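Course notes > Food and Households > Week 7

Outline Notes Readings Tutorials Assessment

Week 7: Does the bag save the lettuce?

These notes go with the lecture and won't make a lot of sense without the Perkdale report, so read that first. It's short. The summary page is the only part most people have ever quoted, and I'd like you to be annoyed by it before you come to class.

The claim we're testing is that selling fruit and vegetables in plastic cuts the amount of food thrown out at home. You'll have heard it from supermarkets and packaging firms, and also from a fair few people in the environment movement who got tired of being told they hated plastic for no reason. It might be true. For some foods under some conditions I think it is true. What I don't accept is that the evidence usually offered for it shows what it's said to show.

1. Where the claim comes from

There's a decent piece of plant science underneath. Produce goes on breathing after harvest. It takes in oxygen, gives off carbon dioxide and loses water, and a wrapped cucumber loses water more slowly than a bare one. You can check that at home with a kitchen scale. Some fruit also gives off ethylene, which speeds ripening in whatever is sitting next to it, and a closed bag can make that worse.

So shelf life changes. The trouble starts with the next step, where "lasts longer in a cool room" turns into "gets eaten". Food in a house is thrown out for all sorts of reasons. Somebody cooked too much, or went out for tea, or bought kale in a hopeful mood. A longer shelf life gives you more days in which to eat the kale. It doesn't make you want it.

There is also the matter of amounts. A bag fixes how much you buy. If you need two carrots and they come by the kilo, the bag may keep them firm for longer and still be the reason you had too many. Studies paid for by the packaging trade tend to measure firmness. Studies by anti-packaging groups tend to measure over-buying. I'd be happier with both lots if they ever swapped.

2. The Perkdale report

Lonico ran the trial and Lalix, which sells produce bags, paid for it. That is printed on the inside cover and I don't think anything was hidden. Funding doesn't make a result wrong. It does tend to decide which result gets the big type.

The headline is that households buying bagged produce threw out 25 per cent less fruit and veg than households buying loose. Keep that number in mind while we go through how it was made.

600 households signed up, all of them customers of the two Xenos stores in Perkdale. Each was asked to fill in one sheet a week for eight weeks, starting in August, listing what they threw out and guessing its weight from a chart. In the end 2,576 sheets came back. Multiply it out and you'll see that's a bit over half of what should have come back. 59 households returned every sheet. The report gives that last figure in an appendix, in a table whose heading is "Engagement".

Now the questions I'd ask, in no special order.

Who stopped filling in the sheets? We aren't told whether the loose group dropped off faster than the bagged group. If the messy, busy, wasteful households gave up early in one group and hung on in the other, you can get a gap between them without any help from the bags.

Who chose the group? The households did. They were asked how they "mostly" bought produce and were sorted by the answer. People who buy loose may cook from scratch more, and people who cook from scratch make more peelings. Which brings us to

What counts as waste? Outer leaves, cores, skins and stalks went on the same sheet as whole spoiled items. Someone who buys a cauliflower with its leaves on has more to throw out than someone who buys florets in a bag, because the packer has already thrown the leaves out somewhere else. The waste has moved up the road and come off the sheet. I think this is the biggest single problem with the report, and it gets one sentence.

How good is the guessing? The chart showed small, medium and large handfuls. Try guessing the weight of a soggy bag of spinach, then weigh it. I was out by half.

3. Buying, handling, storing

It helps to split the life of a vegetable at home into stages, since the claim slides between them. First it's bought and carried. Then it's unpacked, or not unpacked. Then it sits somewhere, and that somewhere may be a fridge drawer or a bowl on the bench next to the bananas. Then it's eaten, or it goes to the compost, the chooks or the red-lid bin.

Packaging does different jobs at each stage. In the shop it keeps things together and carries a barcode. On the way home it stops the grapes rolling under the seat. Only in storage does it do the job the claim is about, and by then plenty of people have taken the bag off or torn a hole in it. Nothing in the Perkdale report says what happened to the bag once it got home. The word "bagged" there means bagged at the till.

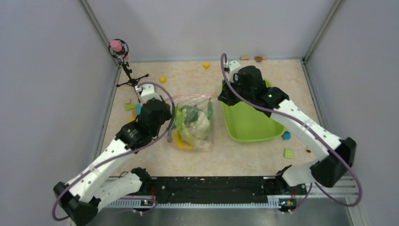

Vangelis Tzanetos objects that I'm too hard on the trial at this point, since nobody could follow every bag into every kitchen, and that if bags work even when people use them badly then the shopper-level figure is the one that matters. It's a fair objection and I've gone back and forth on it. A shop doesn't control what you do with the bag, so the effect of selling things bagged, with all the tearing and forgetting included, is what a shop would want to know. My answer is that this only helps if the two groups were alike to begin with. They weren't put together in a way that lets us say so.

The argument is worth having in your tutorial. Trials of medicines have the same fight about people who don't take their tablets, and they settled it by allotting patients to groups at random and then counting everyone in the group they started in. Lonico did neither.

4. What a better study might look like

Split a set of households at random. Give both groups the same produce in the same amounts, so that the bag is the only thing that differs. Collect the scraps and weigh them, with peelings kept apart from spoiled food. Ask the packer for its own trimmings and add them to the right side of the sum. Run it in summer and again in winter.

It would cost more. It would also be dull, and the answer would probably be different for each vegetable, and you can't put that on a poster. My guess – and it's only a guess – is that wrapping would look good for cucumbers and soft herbs, make no odds for potatoes or onions, and look bad wherever it forces people to buy more than they want.

Note that you could do a small version of this for your assignment. Two share houses and a kitchen scale won't settle anything, but you'll find out how hard the measuring is.

5. The other side isn't off the hook

Some of you will enjoy section 2 a bit too much. So please apply the same treatment to the Sheena Niven reading, which argues that loose produce always cuts waste. It rests on a survey where people were asked how much they threw out last month. People don't know how much they threw out last month. They know how much they'd like to have thrown out, and shoppers who have gone to the bother of bringing their own bags have a strong idea of what the right answer is.

The piece also treats the weight of plastic avoided and the weight of food saved as though they could be added together. They can't, at least not in any way that tells you about harm. Growing, watering, chilling and trucking a kilo of tomatoes has its own costs, and a few grams of film has others. Litter doesn't show up in a carbon figure and carbon doesn't show up in a beach clean-up. If an author gives you one grand total, find out what was turned into what, and who picked the rate.

6. For the tutorial

Bring the Perkdale report with the appendix. Come ready to say whether the headline figure should have been printed at all given the return rate, and if so with what wording beside it. Last year's group split down the middle and got quite cross.

Write one paragraph, in everyday language, telling a neighbour what the report found. No jargon, and don't tell them what to buy.

Assignment drafts are due by 9th November. Late drafts get a mark but no comments. If you're writing on meat or dairy packaging, come and see me first, as the spoilage and safety questions are different and the readings here won't carry you.

One correction to the printed reader: the table in the Lonico chapter has its two column labels the wrong way round. The file online has been fixed.

Contact the course office | Copyright and reuse | Back to top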